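The Second Arm Is the Smaller Expense
Planning a modest automation budget, from the bench upwards

By Maricica Enache
May 7, 2022

When the packing firm Baken approved its first spending on robotics in January, the request ran to a single page. It named a pair of light tabletop arms, a computer to run them and a sum for delivery. The finance office signed it within the week. By the time the equipment was in regular use, the purchase price of the arms accounted for 34 per cent of what the company had spent.

The experience is a common one among smaller firms that handle household goods, stationery and groceries. The arms themselves have become affordable, and the catalogue price is easy to find and easy to defend. The remaining costs are spread across several departments and tend to arrive one invoice at a time.

The first of these is the space in which the arms will work. Even a small pair needs a rigid edge to bolt to, a level surface and clear limits on three sides. Aluminium extrusion is the usual choice for the frame, as it can be cut to length and altered later with hand tools. Baken had intended to use an existing packing table and found that it moved whenever both arms changed direction together. A frame was ordered separately, and the work stood still until it came.

Buyers should also settle early how the walls and floor of the bench are to be finished. Plain surfaces are cheaper and simpler to keep clean. Firms that train their systems by recorded practice often prefer printed mats and papered panels, changed at intervals, so that the software does not come to depend on one background. The materials cost very little. The hours taken to change them should nevertheless appear in the plan, under the name of whoever is to do it.

Grippers deserve a line of their own. A supplier will normally quote for a standard pair, and a standard pair will manage most cartons. Round goods are another matter. A roll lying on its side may turn as the jaws close, and a roll standing on its end may tip if it is touched too high. The engineering consultancy Atwood advises its clients to send a box of their own products to the supplier before any order is placed, and to ask for a written account of which items were handled and which were not. Where a supplier declines, the client is advised to allow for a second set of grippers from the outset.

Stock for testing is frequently forgotten. Items that are gripped and dropped all day cannot be returned to sale, and packaging that has become crushed no longer behaves as it would on the line. Baken now sets aside 87 units a month from its ordinary stock and writes them off in advance. Baskets and trays wear out too, and replacements ought to match the originals in size.

Then there is the matter of people. Avram, a regional distributor which began its own project a year before Baken, recorded around 3,000 practice runs before its managers were content to let the system pack without close attention. Each run had to be set up, watched and cleared away by a member of staff. The company had entered this labour as nil, on the grounds that the staff were already employed. Its revised accounts charge the hours to the project, and the second proposal put to its board was the better received for it.

One arm or two is the question most often put to consultants. A single arm is simpler to programme and will serve where goods arrive in a fixed order. A pair can cover more of the table and can divide the work between products on either side of a basket. The additional arm adds less to the total than many buyers expect, given that the frame, the computer and the training hours must be paid for in either case. It does bring more cabling, a second set of spare parts and a greater need to keep the two from meeting.

Service terms vary widely. Starka, which leases tabletop equipment to several firms in the district, includes replacement cables and motors in its monthly charge but excludes control boards. Purchasers should ask where boards and connectors will be mounted and how quickly they can be exchanged.

A reserve of 10 per cent was once thought sufficient for a project of this size. Atwood now recommends double that for a first installation, falling back to the lower figure for the second.
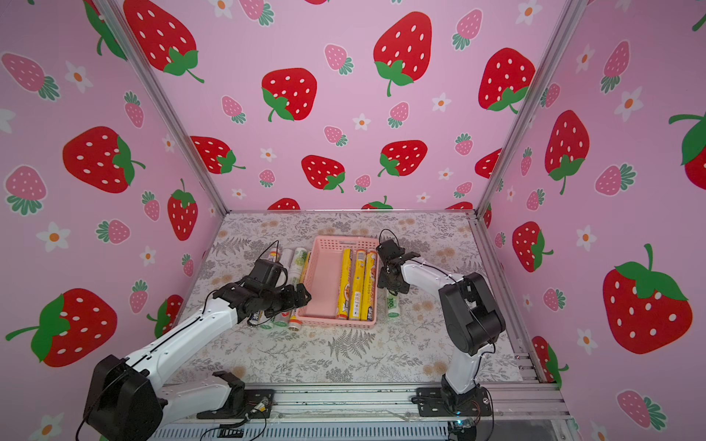 Baken's next request, for a further bench at its smaller site, goes before the board later this year. It runs to six pages, and the arms are listed on the fourth.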